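Karano meeting room: recording stops when the host's connection drops

Posted in Web Conferencing > Recording
24 Aug 2022
Viewed 437 times

Brundgate

We run a monthly online meeting on Karano, with people joining from two offices and from home. I host from my own laptop and record to the cloud. Twice now my internet has gone out for a minute or so. The meeting carries on without me, but the recording ends at that point and does not start again when I come back in.

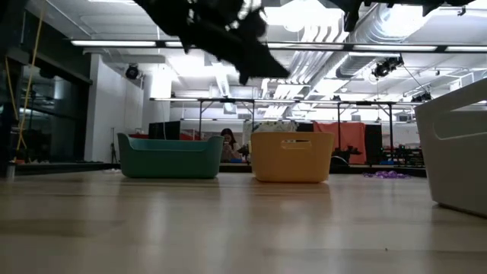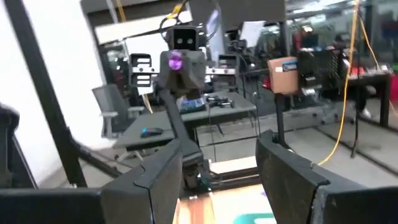
After the last one I had a file covering the first part of the meeting and nothing else. The setting "Keep room open if host leaves" is on. "Auto-record" is also on. I have looked through the host menu and can't find anything that says what happens to the recording when the host is gone. The plan is the standard one, not the trial.

Is there a way to keep it recording, or do I need a second person in the room as host? I would like to avoid paying for another host seat if I can. Also, is the missing part stored anywhere? People were still talking and sharing slides during that time.

Bendik Ekström

You don't need another host seat. The recording belongs to whoever started it, and auto-record counts as started by the host. When that person drops, the room waits a short time and then closes the file. "Keep room open" only covers the audio, video and chat.

What you want is a co-host with recording rights. Go to Room Settings, then Roles, and add the person by email. Under their name there is a box called "Can take over recording". It is off by default. Save, then close the room and open it again, as role changes do not apply to a room that is already open.

With that box checked, the recording passes to the co-host when you drop. You will get 2 files if the handover takes too long, but they both end up in the same folder and you can join them in any video editor.

The co-host has to be signed in. If they come in through the guest link they are treated as a guest, even if the name matches.

As for the missing part, I don't think you can get it back. The chat log should be complete, though. Look under Reports, open the meeting and download the text file.

Awasthi

Same problem here, error 3867 in the room log each time. I just plugged in a network cable instead of using wifi and it hasn't happened since. Also try a different browser.

Brundgate

The co-host box was what I was missing. I added a coworker and then pulled my own connection in a test room. The recording kept going and came out as one file. The chat log from the earlier meeting was there too, including the part after I dropped.

I don't see error 3867 in my log, so that may be something separate.

Bendik Ekström

Yes, that one is separate. Post it as a new topic with the browser version and the last few lines of the log.

3 people found this helpful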